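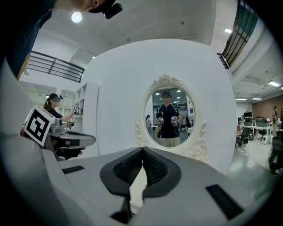

Firkalora is looking for people with two hands and a reasonable amount of patience to help us compare finger pads at our site in Stekberg. We have a pair of hand-held grippers, several opinions about what should go on the ends of them, and too few hands that haven't already made up their minds. The dark pads with the textured hollow, meeting in a point at the tip, are the current favorite. You will be asked to try to dislodge them. You'll wear a black cap with a small device on the front, hold one gripper in each hand, and get used to meeting yourself in an ornate oval mirror while doing so.

Most of the work happens at a dressing table. Tweezers, eyelash curlers, pencils, sponges and lipstick tubes are good test objects in that they were designed for fingers and resent everything else.

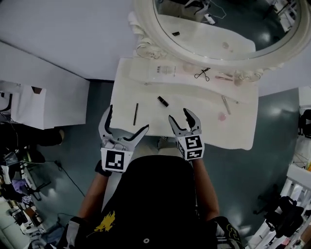

A session lasts 2 hours, with a break whenever your wrists ask for one. You repeat the same short tasks with one set of pads, then with the other, and fill in a form that has a generous box for complaints. Please use the box. Our last round at Hamel in February produced 27 forms marked "fine," and we learned very little from them.

No engineering background needed. If you have one, you may apply, but you will be asked to keep your redesign until the end.

We would especially like to hear from:

Left-handed people
Anyone who puts on makeup quickly and well
People with small hands, who have been putting up with our handles in silence

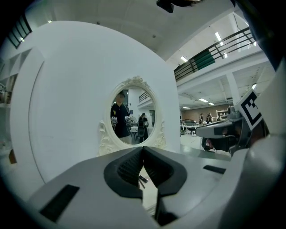 What you get

400 kronor per session, lunch, and travel from Stundavberg if you come by bus. Your name will not appear in the results. Your opinion of the trigger might, word for word.

How to apply

Write to the Firkalora front desk by 27/07/2020. Tell us which hand you write with, your glove size, and which mornings you are free. Please don't attach a résumé.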